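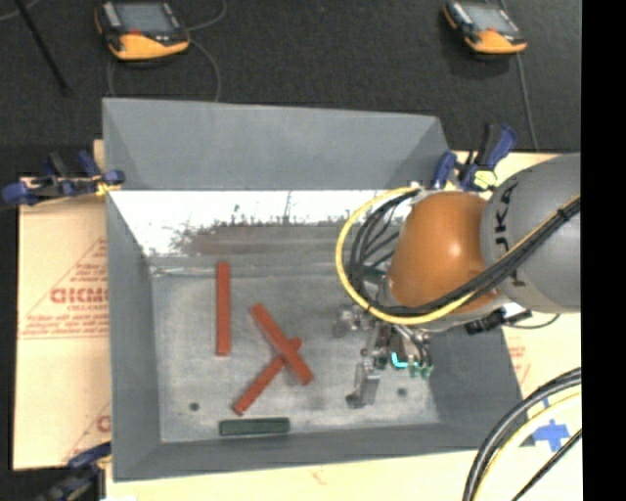

株式会社グルータス(Grutus)は2020年11月9日、ロボットによるばら積みピッキングの公開デモンストレーションを、グリムショー実験棟(Grimshaw)で開催しました。製造、物流、教育の各分野から306名の方にお越しいただき、6月に予定していた内覧会の延期以来、ようやく実機の動きを間近でご覧いただける一日となりました。会場でいちばん長く人だかりができていたのは、大きな灰色の箱を使ったピッキングのコーナーです。箱の底に置いた赤茶色の棒のうち2本は、斜めに交差して重なっています。上の棒から取るのか、離れたところにある1本を先に取るのか、手前の短い深緑の棒はどうするのか。オレンジ色の関節をもつアームが箱の中へ入っていくたびに、来場者のあいだで予想が飛び交い、説明員までつい一緒になって身を乗り出していました!

■ 重なった部品をどう取るか

部品が1本ずつ離れて並んでいれば、位置と向きを調べてつかむ作業はそれほど難しくありません。ところが2本が重なると、下の部品は一部しか見えなくなり、端がどこまで伸びているのかを推定する必要が出てきます。さらに箱の壁ぎわでは、指先を入れるすき間そのものが限られます。

今回公開した制御ソフトウェア「Vuster(ヴスター)」は、つかむ候補をいくつも挙げたうえで、周囲の部品や壁に触れにくい順に並べ替えます。開発チームが当日までに社内で実施した把持の試行は3,179回。失敗した回の記録もすべて残してあり、デモの合間には、棒が指から滑った例や、隣の棒まで一緒に持ち上げてしまった例も動画で紹介しました。うまくいった動画よりも質問が多く、予定していた時間を大幅に超えてしまったほどです。

■ 来場者が部品を置くコーナーも

午後の部では、来場者ご自身に棒の置き方を決めていただきました。配置が終わったら安全線の外まで下がっていただき、係員の合図でアームが動き出します。わざと角に寄せる方、3本をぴったりくっつける方、無造作にぽんと置く方と、置き方は実にさまざまでした。近隣の高専から参加した学生のグループは、午後の部が始まってから終わるまでほとんどこのコーナーを離れず、最後には自分たちで置き方の一覧表まで作ってくれました。この表は了解をいただいたうえで、今後の評価項目に加える予定です。

開発責任者のマファルダ・アマラルは、次のように話しています。

「研究室では、どうしても自分たちの癖が出た置き方になります。今日は思いもよらない並びが次々に出てきて、見ている私たちのほうが夢中になりました。途中でアームが止まってしまった配置が二つあり、どちらも写真と寸法を控えてあります。早く戻って試したいですね」

共同でハンド部の評価を進めるデロセント(Delosent)のサスキア・マクフィーも、会場で来場者の質問に答えました。

「指先の形について、現場で毎日部品に触れている方々からたくさんの意見をいただきました。細い棒をつかむときの角度や、ケーブルの取り回しなど、細かいところまでよく見てくださっていて、話が尽きませんでした」

■ アンケートと次回の予定

会場でお配りしたアンケートには、自由記述だけで377件のご意見が寄せられました。もっとも多かったのは、長さの異なる部品を混ぜた状態での動作を見たいというご要望です。次回の公開では混載の条件を増やし、約13種類の部品を用意する方向で準備を進めています。日程は決まり次第、当社ウェブサイトのお知らせ欄に掲載します。

なお、当日ご覧いただけなかった方のために、少人数での見学を随時受け付けています。見学は事前申込制で、費用はかかりません。実験棟内では歩きやすい靴をご着用ください。お手持ちの部品での試行をご希望の場合は、お申し込みの際に材質、長さ、重さをお書き添えください。

本件に関するお問い合わせ
株式会社グルータス 広報担当
お問い合わせは当社ウェブサイトの専用フォームにて承ります。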